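Vurholm workshop - Cell 2, memory fitting
Monthly inspection checklist, May
Filled in by the shift technician before the first tower of the day. Write OK, NOT OK or N/A and always leave a comment when it is not a plain OK.

1. Emergency stop, pressed and released
OK.

2. Arm joints, listen for noise at slow speed
OK. Light sound in the elbow during the first 5 minutes, then quiet. Same as in the last check.

3. Gripper fingers clean, screws tight
NOT OK at first. One screw took almost a quarter turn. Tightened and marked with paint, please look at the mark next time.

4. Gripper cable
OK. The cable has enough slack in the whole movement, but I would like one more clip near the upper joint - it came close to the arm at the far left position.

5. Parts fixture seated on the bench, pockets free of dust
OK. Blown out. Spare memory module must stand with the contacts down, otherwise the gripper takes it wrong.

6. Tower position against the stop
OK after correction. It was 5 mm too far to the right. Program Goro does not search for the case, it trusts the stop.

7. Slot latches opened before start
OK. This is done by hand and is easy to forget.

8. Approach speed above the slots
Set to 30 %. It was left at 70 % from the dry test with no tower. Please put it back after every test and write it in the log.

9. Insertion force limit
OK, not changed. The value is on the Ospina sheet inside the cabinet door.

10. Earth strap and bench connection
OK.

11. Cycle counter
373 since the last finger change. Grultance advises to look at the finger pads every month, so they were looked at. Small wear on the inside, can stay.

Open points: cable clip (point 4), and a better stop for the tower - the present one moves when somebody leans on the bench.
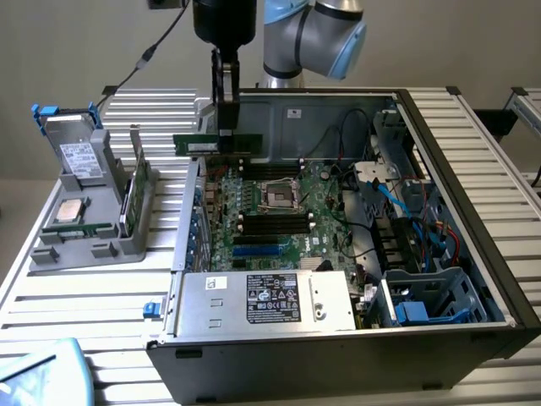 Points 3 and 8: gripper with memory module over the upper row of slots, spare module in the fixture on the left.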